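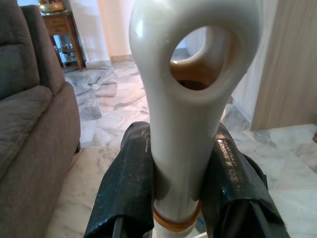
Larnen long-handled dustpan set: a review from the robot side of the room

By Normunds Paulauskas
14 August 2023

We use cookies to remember your preferences. By continuing to read you accept our cookie policy.

I have spent more of this year shopping for cleaning supplies than I ever thought a person with my job would. We run a two-armed setup out of a furnished place in Flenstead, and when we planned the budget back in the winter we did the usual thing and put all our worry into the arms, the cameras and the computer. Household stuff got one line at the bottom of the spreadsheet, $400, and I remember feeling generous when I typed it in!

So, the Larnen set. You get a dustpan on a long handle and a sweeping piece to go with it, and it's sold to people who don't want to bend down. Our arms don't want to bend down either (well, they can, but I get nervous every time they come near the floor), and that was the whole reason I ordered it. I bought one to try, liked it, and then bought more. We've had them in use for 4 weeks now, and I feel like I know this dustpan better than I know some of my relatives.

What I like most is the handle. It's smooth and straight for a good stretch, and it widens into a big rounded loop at the top, so there's plenty to grab and a decent stop if things start sliding. For a human hand the loop is a nice extra. For us the straight part does most of the work, with one finger on each side, squeezing. The set is light too, and anybody who has looked at payload numbers for affordable arms will know why that made me happy.

The smoothness is also my main complaint. It's a glossy finish, and bare fingers skate on it. We had the dustpan slowly rotating in the grip on the first day, the pan tipping a little more with every move, until Ott Kļaviņa got up without a word and went looking for something rubbery to wrap around the fingers. So please budget for finger covers along with the set. I'd put them on the same order if I were doing it again, and I'd order spares.
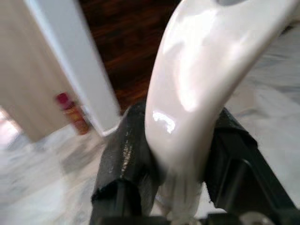

The covers do wear, by the way. Edges go fuzzy, the surface picks up lint, you get scuffs where the fingers have rubbed on things. I'd count them as a consumable, like printer ink, and not as part of the hardware. Ours come off a roll from Sobczak that costs very little, and cutting them to size takes a few minutes with good scissors. What costs you is the afternoon you lose when you run out and the shop has closed.

My other gripe is that the handle is round. A flat-sided one would sit between the fingers and stay pointing where you want it. With a round one you're relying on friction to hold the pan's angle, and friction is exactly what you're short of with this finish. I looked for a flat-handled model and found one from Pledoston, but it was heavier and the pan was so deep that small bits rode up into the back and refused to leave. We returned it.
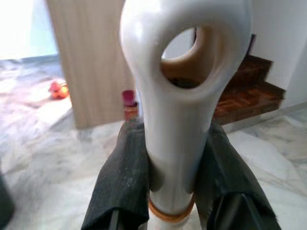
What it really costs

My total came to $255 for the whole cleaning corner: several Larnen sets, a couple of bins, the roll of cover material and a box of things to sweep up. That left room under the $400 line, and I would have told you so with great pride if we hadn't then needed a second round of bins. (The first ones had lids. Why did I buy bins with lids?)

If you're planning something similar, I'd buy 2 identical sets before anything else and put one away in a closet, still in its packaging. Shops change these things without telling you. The shape of the handle shifts a little, or the plastic gets shinier, and suddenly you're re-teaching a grasp you thought was finished.
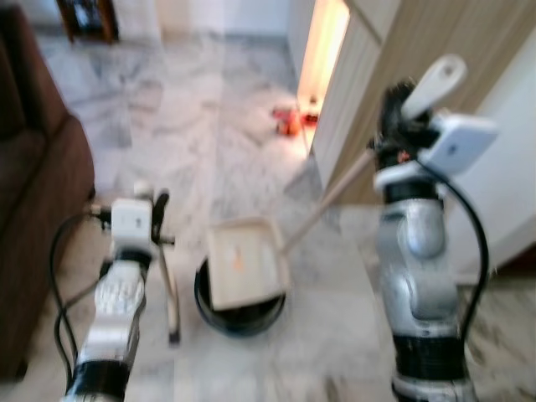

Bins deserve more of your planning time than I gave them. I bought on price and size, when I should have been thinking about how the pan gets over the opening and how much slack there is if the approach is a bit off. We've settled on a plain round black one that stands on the floor between the arms, so the right one can hold the dustpan by its long handle and bring the pan straight over the rim. The Larnen pan is pale, and I've come to really appreciate that – a little orange crumb of something shows up in it right away, to me and to the cameras. A dark pan over a dark bin would have been miserable. The marble floor is harder going, with all that gray veining, so choose your debris in bright colors if you get a say.

Would I buy it again?

Yes, and I have. It's a cheap, light dustpan with a handle long enough to keep expensive wrists up off the floor, and it has stood up to a lot of clumsy handling. I'd knock something off for the slippery finish and something more for the round handle. Ott wants me to mention that he uses one at home and thinks it's just fine, so if you're shopping for a person you can ignore most of what I've said. For arms, get the covers in the same order, keep a spare set in the closet, and skip the lidded bins. I still have the lidded ones in a box if anyone near Flenstead wants them.

Enjoyed this review? Sign up for our newsletter and get new posts in your inbox. Unsubscribe at any time.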